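ok a few of you asked how the gripper project for Ms. Benedetti's class is going, so, thread time. grab a snack

1/ Quick catch-up for new people: I'm in the robotics elective, teams of 8, and ours is called Zomine (we lost a vote). Every team has to teach a robot arm one kitchen job by the end of July. We picked sorting produce because it sounded easy!! lol

2/ The arm itself lives at school and we only get it on Friday. The rest of the week we work with a hand-held gripper, same kind of two fingers, except YOU are the arm. You grab stuff, it records, and later the arm learns from your recordings. It's weirdly relaxing once your wrist stops complaining

3/ Our goal is 50 clean pickups for each item. Clean means no bumping the box, no squishing, no dropping it and yelling. I have been told the yelling is on the audio of a bunch of mine. Sorry Carmela (yes she lets us call her Carmela, no I can't do it to her face)

4/ The box is shallow, white inside, red around the edges, one corner kind of beat up. We love the box. We tried a deep mixing bowl first and the gripper kept hitting the rim before the fingers got anywhere near the food

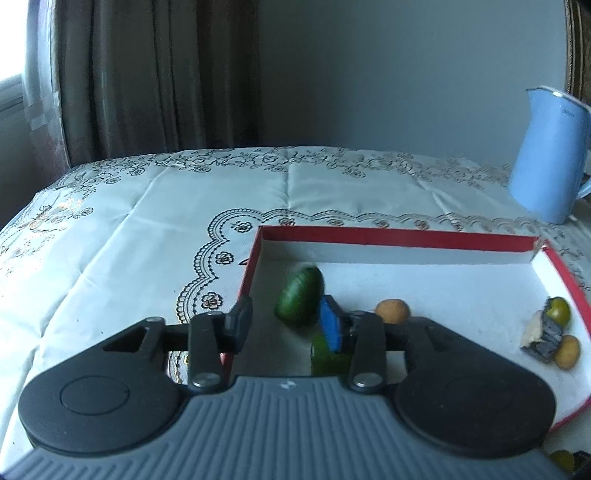 5/ What I've learned about grabbing vegetables

Come in slow and line up the gap BEFORE you get close. If you fix your aim at the last second the recording has this little panic wiggle in it, and guess what the arm learns. The panic wiggle. Our arm did it every single time for a week

6/ Round and shiny is the worst combo. Potato shapes are fine, they just sit there. The dark green glossy guys want to spin out from between the fingers, so I go for the fat part and close really gently. My teammate goes for the skinny end and gets it too, so who knows

7/ Also crowding! When a few things are bunched up against each other you have to decide which one comes out first, and everybody on the team decides differently. We had a whole argument and ended up writing a rule on the whiteboard: nearest one first, no exceptions. I have already made exceptions

8/ Numbers, for the people who like numbers: we're at 1514 recordings as a team. Carmela threw out a chunk of the early ones and she was right, I watched them back and you can mostly see my sleeve

9/ Next up is the Neltitz team visiting with their arm. They do cups and spoons, and they've got 16 people, so I'm a little scared of them. We're going to swap recordings and see if their arm can pick up our potatoes

10/ If you've done anything like this and have tips for slippery stuff, please reply, I'm begging. Rubbery tape on the fingers? Different angle? I'll try whatever you've got before Friday and post how it goes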